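Prudgate halts gripper work after Friday fault

Work with the two-finger gripper at Prudgate was halted on Friday after a software fault left it unable to close on command. Innes Rutherford, who runs the simulation group, said the fault showed up in 300 of 1,000 simulated runs - all of them after a Matsuda controller update. There were no injuries. The older controller has been put back for now, and the arm at the Plinton site stays locked out until 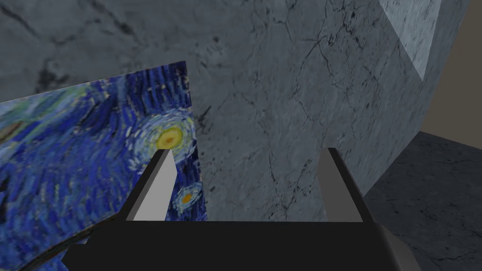 a further 600 runs finish without a fault.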